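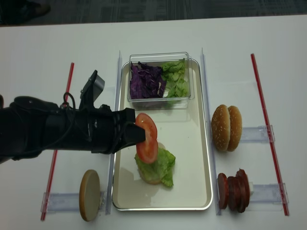

工单 773:厨房小票漏打,配料备注丢失
提交人:Ilona Pálfi
系统:Pinine 点餐后台,Hondton 热敏小票机
状态:观察中

先说问题吧。我们店里前台收单,后厨靠小票机出单做汉堡。这两周老是漏单,客人坐那儿等半天,我去后厨一问,人家根本没收到票!更气人的是有时候票出来了,备注却没了,“不要番茄”“多加生菜”这种全不见,做好端出去又被退回来。

我自己先折腾过的:重启小票机,没用。换纸,没用(不过顺便发现之前那卷装反了一次,打出来一片空白,这个算我们自己的锅)。后台里把打印机删掉重新加,好了大半天,到晚饭点又开始漏。

补充一,晚上 9 点多
关店以后我翻了后台记录,今天一共 110 单,后台全都显示“已发送”,可我把后厨钉子上的票一张张对过来,少了 12 张。所以后台觉得自己发了,打印机那边没收到,中间不知道丢哪儿去了。漏的几乎都挤在饭点,下午那一阵一张没漏。

补充二
Zoltán Magyar 回了我邮件(谢谢,回得真快),让我打一张自检页,看看上面的网络地址。打出来一看,跟后台里填的一样呀,我还挺失望的。他又让我隔天再打一张,结果地址变了!原来这台机器一直是自动获取地址,路由器哪天心情不好就给它换一个。我按他说的在路由器里把地址绑死,后台也改成同一个,存好,重启。

补充三
绑完地址以后漏单少了很多,但还是有。Zoltán 问我小票机走网线还是无线,我说网线,然后钻到柜子底下去看……网线是从前台绕过来的,中间接了一个 Bidum 的小交换机,就塞在冷柜后面,积了厚厚一层灰。打印机那个口的灯时亮时不亮,我轻轻碰一下水晶头它就灭。水晶头上的卡扣早断了,插着全靠缘分。

换了一根新网线,换了一个口,灯稳稳地亮着。晚饭高峰盯了一晚上,一张没漏!

补充四,备注的事
漏单解决了,备注还是丢。这个我试出规律了:只有从平板点的单会丢备注,前台收银机点的不会。而且不是所有备注都丢,从选项里勾的“去酱”能打出来,客人自己手打的字就没有。我发了两张票的照片给 Zoltán,他说后厨的打印模板里有个“自由备注”的栏目,平板下单走的是另一套模板,那套里这个栏目没勾上。

路径我记一下,免得下回找不到:设置,打印,模板,平板订单,往下拉到最底,勾“自由备注”,保存以后一定要点右上角的“同步到设备”。我第一次就是没点同步,白高兴一场,还写邮件去抱怨,不好意思哈。

同步完测了三单,备注都出来了。字有点小,后厨戴眼镜的那位说看着费劲,我又把备注改成加粗、两倍高,这下纸费得快了点,不过值!

还有两个小问题想顺便问:
一是断网的时候点的单,恢复以后会不会自动补打?昨天试着拔了一下线,插回去之后出来两张一模一样的,差点做了双份。
二是 Bognár 那边的分店也用同一套后台,我改的模板会不会连他们的一起改了?他们暂时没来找我,我也没敢问。

工单先别关,等我把这个周末熬过去再看。自检页和换线前后的漏单记录都在附件里。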